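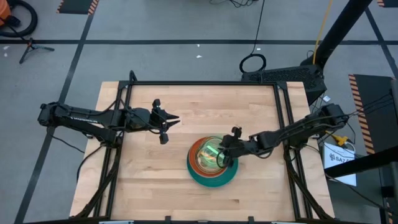 How I Finally Got My Nesting Bowls Under Control

March 2021

I own too many bowls. I've got mixing bowls, prep bowls, a big one that only comes out for potato salad, and a set of bright plastic ones I bought because the colors made me happy on a gray afternoon. For years they all lived in one tower in the cupboard next to the stove, and every time I wanted the small one I had to take the whole thing apart on the counter. Then I'd be in a hurry and shove it back together wrong, and the door wouldn't shut.

So last weekend I pulled everything out and started over. It took me most of a morning (with a coffee break, okay, two) and I'm really pleased with it, so I'm writing down what I did.

What you'll need

A clear stretch of table or counter. I like wood for this, it's quieter and nothing skids.
A clean dish towel.
Paper towels, or coffee filters if you have them.
A shelf that is tall enough for your stack plus your hand. More on that in a minute!

Step 1: Take every stack apart

All of it. Bowls that have been sitting inside each other for months pick up a film, especially near a stove, and mine were pretty sticky on the outside. Wash them in warm soapy water and dry them well. I left mine upside down on the towel overnight, and the next morning I still found a few drops hiding under one of the rims, so go around those with a corner of the towel.

If two bowls are stuck together, don't twist hard. Put ice water in the inner one, stand the outer one in warm water, and wait a few minutes. Then wiggle. I had a pair from Vukley that hadn't come apart since Thanksgiving and that did the trick.

Step 2: Match up the families

Put bowls from the same set together before you think about size. A Jaken bowl will sort of sit inside a Geron bowl, but the sides slope differently and you end up with a wobbly stack that's taller than it should be. I tried mixing them anyway, twice, and went back to keeping sets together.

Anything that doesn't belong to a set goes off to one side. Shallow strays can go with the plates. I have a heavy one from Mujić that just gets its own spot on top of the fridge with onions in it.

Step 3: Build from the outside in

Set the biggest bowl down first, right on the table, and lower the next one in. Hold it level by the rim and let go when it's seated. If it catches on one side, lift it back out and try again, because pushing is how you get the stuck pair from Step 1.

For ceramic or glass, lay a coffee filter between each one. Plastic doesn't need it, though I do put one under anything I don't use often.

I stop at four. You can go higher, but then you're back to lifting half the kitchen to get at the bowl you want.

Step 4: Put the small one where you can grab it

The smallest bowl gets used the most in my house (eggs, salad dressing, the cat's sardines), so it sits on top of the stack, in the middle, with nothing in it. Don't use it to store measuring spoons. I did that for years and then wondered why I never reached for it.

When you lift it out, go straight up. I pinch it by the inside edge with my thumb and one finger, and the rest stay put.

Step 5: Leave some headroom

My shelves were set 8 inches apart and that was the whole problem with the door. I moved one up a notch and now there's room for my hand. Measure your tallest stack with everything in it, then add the height of your fist.

Lids go on their side in a file sorter next to the bowls, biggest at the back. I still have three that don't fit anything, and they're in a bag in the garage until I work up the nerve.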